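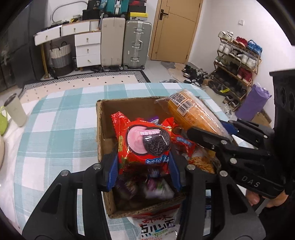 Speaker notes – Midsummer fires and how a custom gets its date
Emiliano Retamal
Spoken version, 40 minutes plus questions

Slide 1. Title. Leave up while people sit down. State the scope: bonfires lit on or near 23 June in four places, Skutov, Cirnar, Ibarra and Stustov. Outside scope: Easter fires, Guy Fawkes, beacon chains.

Slide 2. The problem. Local guides in all four places call the fire "ancient". Written evidence is much later. Define the two terms used throughout: "attested" means there is a document, "claimed" means someone has told us so. Keep to these words for the rest of the talk.

Slide 3. Skutov. Earliest attested fire is an entry in the parish accounts for carting wood. The entry gives the cost and the day. It says nothing about dancing, jumping or wreaths. Those come in with the schoolmaster's notebooks, two generations later. Read the accounts entry aloud, slowly, then the translation.

Slide 4. Cirnar. The fire moved. It was held on the saint's eve until the change of calendar, after which half the village kept the old reckoning. Two fires a year for 16 years. Pause here, as people usually want to write this down. The older date lost out when the grazing rights on the hill were sold.

Slide 5. Ibarra. Different case. There is no fire in the records before the railway. The first notice is a printed handbill for visitors, with ticket prices. Attendance given as 500, source is the handbill's own organiser, so treat as claimed. Do not say "fake". The custom has been kept without a break since then and the families involved regard it as theirs.

Slide 6. Stustov. Fire on the water, built on a raft. Parallels with other river towns are weak – the raft may only reflect a ban on fires near thatch. The ban is attested. The link between ban and raft is my own suggestion and should be presented as one.

Slide 7. Table. Columns: place, first attested, first claimed, gap in years. Skutov has the smallest gap. Do not read the table out. Point to the last column and move on.

Slide 8. Interviews. We recorded 51 people across the four places. Most gave the reason for the fire as "we have always done it". The second most common answer was the weather. Play clip two only. Clip one has wind noise.

Slide 9. What a shared date shows. Similar dates do not prove a shared origin. The solstice, the saint's day and the gap before haymaking fall close together, and any of them would do. If short of time, cut the paragraph on haymaking and go straight to the map.

Slide 10. Sources and thanks. Handout has the full references. The Stustov by-laws are still being copied, so the page numbers on the handout are provisional.

Likely questions: why no Scandinavian material (scope, see slide 1); whether the Cirnar split can be seen today (yes, in two field names); whether the clips can be shared (no, consent covers talks only).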